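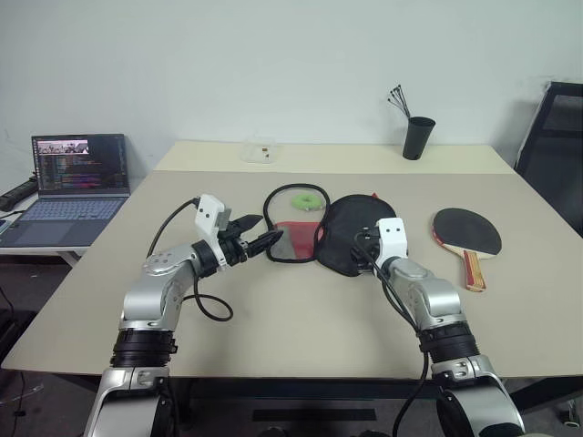 Both arms over the table, with the net bag and the paddle out.

I spent most of May getting the two-arm table back into shape, and I'm writing down what I did so I can find it next time.

The trouble was the cable on the right arm. The readings from that gripper would drop out for a second and come back, mostly when the wrist turned a long way. I swapped the connector first and that changed nothing. Then Solène Fleury held the cable while I moved the arm by hand, and she could feel it go tight before the wrist reached its limit. I had tied it too short after the move from Stasitz.

I cut the ties, gave it another 200 mm of slack and tied it again lower down. Both arms now have a loose loop near the housing. It looks untidy and I'm leaving it.

After that I redid the zero positions. Power off, arms to the marks, power on, save, repeat on the other side. The left one took on the first try. The right one needed 5 goes, and I still don't know why. The fingers on both grippers got wiped with alcohol and the screws checked. One was loose on the left.

Soft things are what we test with, as they show up a bad grip faster than a block does. The mesh bags are good for this. If the fingers don't close evenly the fabric slides out on one side. The table tennis paddle is for the handle grasp, and it's the easy one.

I keep the log open on the laptop on the side desk and write the cycle count in by hand. The Fladska manual says to check the joint bolts every 4000 cycles. I do it at 1000, and the left arm has needed it twice.

Still to do: a proper clip for the right cable where it goes over the front of the table. Maillard has one that might fit but I haven't measured it yet.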